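About Us

Erkiteo is a small Jewish learning house. Started 2013, in a borrowed room above a shoe repair place on Jevgate, with one set of prayer books and a folding table for the ark. We're still on Jevgate, different building. The table went in the end.

What we do – Shabbat morning services, Hebrew for adults, a Torah reading class, a study group on the weekly portion, a children's program that runs in the school year. Also a lending library, a bit under-organized, more on that below. We are not attached to any one movement. Some of our families keep everything, some light candles and that's it, some are still working out what they think. All of them come to the soup.

The name. People ask. It was on the lease of the first room and we never changed it. Sorry, no deep meaning. Somebody once found a Hebrew pun in it but it needs a very generous reading of the vowels.

Our Torah

The scroll came to us on long-term loan from a congregation in Ondis that closed its building and had three scrolls and no ark to keep them in. It's a light one, easy for a teenager to lift, small letters, some of the columns in a second hand where an older repair was made. Every year it goes to be checked. If a letter is cracked we don't read from it until its fixed, and we've twice read from a printed chumash for a few weeks instead. Didn't feel the same. We did it anyway.

The cover is known as the Procházka cover, after the family that gave it. Dark blue velvet, pomegranates along the hem, the stitching on the left side visibly worse than on the right. There is a second one in white for the High Holidays.

Learning here

Hebrew for adults starts from the alphabet. You don't need to know anything. Beginners sit at the front, mostly so they can see the board. By spring you should be able to follow a service with your finger on the right line, and if you can't, take it again, plenty do. Second level is prayer book Hebrew, third is Torah with a little Rashi when the group is up for it.

Torah reading is separate. Learning to chant takes longer than people think, and we'd rather you read three verses cleanly than a whole section in a panic. Class is max 15. Bring a pencil. Recordings of the trope are on the shared page, ask for the password.

Portion study is an open table. One page of text, usually two commentaries that disagree, an hour and a quarter, then coffee. Arguments welcome. Phones away, please. We've been round the whole cycle and are now on the second, slower, reading only the bits we skipped or rushed the first time. Leviticus got a lot of attention this year. Skin diseases, mildew in the walls of houses – more to say about it than you'd expect.

Children's program is for ages five to twelve. Songs, stories, aleph-bet, holidays as they come. Bar and bat mitzvah students get their own teacher and start a year and a half ahead. No performance pressure, a short d'var torah in the kid's own words is fine and usually better.

The library

We have 2000 books, give or take whatever is under people's beds. 300 of those are in Yiddish and we badly need help with the cataloging, many of them have no title page. Loans are for six weeks. Bring them back even if it's been six years, no fine, we just want the Mishnah volumes to match again.

Visiting

Come to a Shabbat morning first, it's the easiest way in. Services start at half past nine and nobody is on time. Head coverings and prayer shawls in the basket by the door. Lunch after is vegetarian and kosher, don't bring cooked food from home, fruit is fine. Step-free from the side entrance, ring the lower bell.

High Holiday seats: no tickets, no charge, but let us know how many of you so there's enough chairs. The shofar is blown every weekday morning through Elul, short service before work, twenty minutes, all welcome and children especially.

Membership is what you can manage. There's a form. It has a box for "nothing this year" and you can tick it without talking to anyone.

Page updated 30/08/2018. Class times for the new year will go up as soon as the rooms are confirmed.
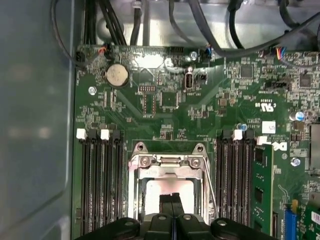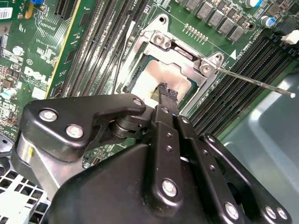
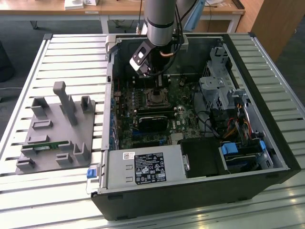
Comments (1)

Miriam: Does the beginners Hebrew group take people who can sound out the letters but don't understand a word? I learned to read for my bat mitzvah and it's all still there, just no meaning attached. Could do level one again or jump into the prayer book class, whichever you think. Also I have two of your Mishnah volumes, I think from the first room. Will bring them.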